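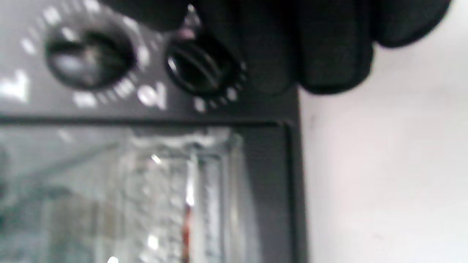 # Blanch the Beans or Leave Them Alone

Most freezing guides treat blanching as a fixed rule for every vegetable. I have frozen green beans from the same 25-foot row for 13 seasons, and I think the rule is too broad. It holds for beans that will sit in the freezer past midwinter. For beans eaten sooner, it costs texture and gains very little.

The case for blanching is sound as far as it goes. Raw beans contain enzymes that keep working at freezer temperature, only slowly. Over months they dull the color and produce a flavor somewhere between hay and cardboard. A short boil stops them. It also softens the pod wall, and freezing then softens it again. A bean that has been through both is limp before it reaches the pan.

Variety matters more than the guides admit. I grow two. Polton is a thick, round pod with a tough skin, and it tolerates boiling well. Greco is a flat pod, thinner in the wall, and after three minutes in the pot it is already cooked. A single blanching time printed for "green beans" can't be right for both. I give Polton the full three minutes and Greco 90 seconds if I blanch it at all.

Last September I weighed and labeled everything, which I don't usually bother to do. One picking of Greco came to 566 grams after trimming. Half was blanched, chilled and dried. The other half was washed, dried and bagged raw. Both went into the same drawer. In November I couldn't separate them by color, and the raw ones had a firmer bite. By February the raw ones had gone gray at the cut ends and tasted stale. The blanched ones were unchanged, and still soft.

This is one picking in one freezer, so I don't claim much for it. It does match what I had noticed in earlier years without writing anything down.

Drying deserves more attention than it gets. Water left on the pods freezes as a crust, and the crust is what welds a bag into a single block. I spread the beans on a towel for nearly an hour, turn them once, and freeze them on a tray before bagging. The Skarniso bags I use are heavier than the store kind and cost more. A thin bag pressed flat does nearly the same job for two months. After that the heavier bag is worth the money.

The seed catalog from Nasance lists Greco as "suitable for freezing" with no further comment. I would like catalogs to say how long, and whether raw or blanched. Growers choose varieties in winter on the strength of those three words.

My practice now is to split the crop by date of use. Bags marked for before the new year go in raw, and they are nearly all Greco. Everything else is Polton, blanched, in the bottom drawer.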